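Twenty to 8 and Birdie still hadn't packed. Train to Narnholm at 8. Delphine shouting up the stairs, something about the taxi, something about sandwiches.
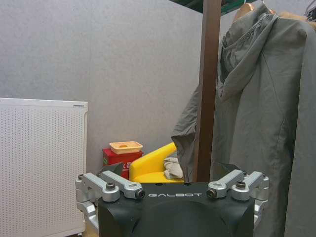
Yes, yes, coming. One shirt. She only needed one decent shirt for Soledad's supper, and it was October, so not the thin one. 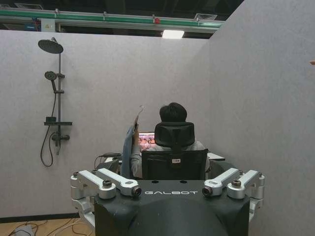

Soledad would notice, that was the trouble. She noticed everything, even in Berkby, even at the funeral. Birdie held the pale blue thing up by its hanger, arm aching, and tried to see her aunt's face in the folds. Too creased? Probaly. 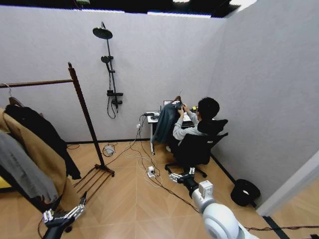 Still at the desk, still deciding.

"Taxi!" Delphine again.

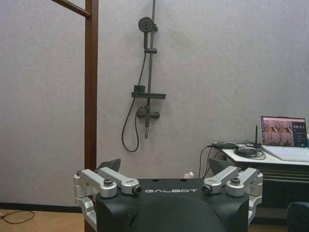
Right. Blue one. In the bag, hanger and all, zip stuck, never mind teh zip. She ran.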